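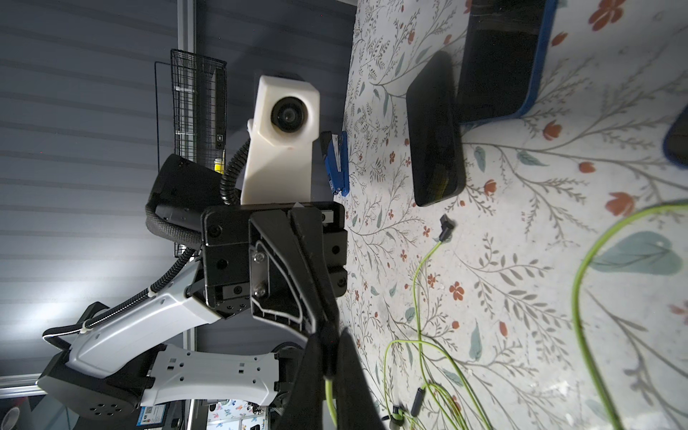
Chapter 7
Good Practice at the Shared Table

Learning goals

After you finish this chapter, you should be able to divide the work area of a small robot into zones, check the cables of an arm before it is switched on, and write a short table record which another person can follow. You will also know when a task must be stopped and who may start it again.

7.1 Why a table needs rules

In the earlier chapters we studied the robot mostly alone. We looked at its joints, its controller and the tool at its end. In daily work the robot is seldom alone. It stands at a table where people also put their phones, their tools and their papers, and often a second arm is working within its reach. Most of the small accidents that students report to us begin with such ordinary objects, and only a few of them begin with the program.

Large factories solve this with fences and locked doors. A teaching laboratory or a small workshop usually works with light arms of low force, and there the fence is often replaced by a risk assessment, a reduced speed and good habits. This does not make the rules softer. A light gripper can still pinch a finger, and a slow arm can still pull a cable out of its connector.

The method in this chapter was first written down by Ntombi Xaba for the training rooms at Benavides. It was later made shorter by Zinhle Mokgethi, and we use her version with small changes.

7.2 Objects that belong to the task and objects that do not

Before each session, the operator looks at the table and puts every object into one of 2 groups. Task objects are those which the robot will touch, or which it must avoid as a part of the exercise. A stapler can be a task object, and so can a phone or a tablet, if the task sheet names them. All other objects are guests, and guests leave the table before the arm is enabled.

The same question must be asked about what covers the table. A cloth is permitted if it is in the task sheet, but it must be flat and fixed at the corners. A fold can catch the tip of a finger, and then the whole cloth moves together with everything that stands on it.

7.3 Cables

Cables need their own rule, as they are easily forgotten. We separate the cables of the arm from the cables on the table.

The cables of the arm are tied along the links or led through a conduit. Near the wrist they must keep a free loop, long enough for the full turn of the joint – but not so long that it can hang between the fingers. Move the wrist slowly by hand to both ends of its range and watch the loop while you do it.

Cables on the table are treated as task objects or as guests, like everything else. If they are task objects, they must not carry power during the session, unless the task sheet says so. Loose connectors are counted before and after.

7.4 The first movement

The first movement of each session is made at 30 percent of the working speed or less, with one hand at the stop button. If two arms share the table, only one of them moves in this step. The second is held still until the first has returned to its rest position.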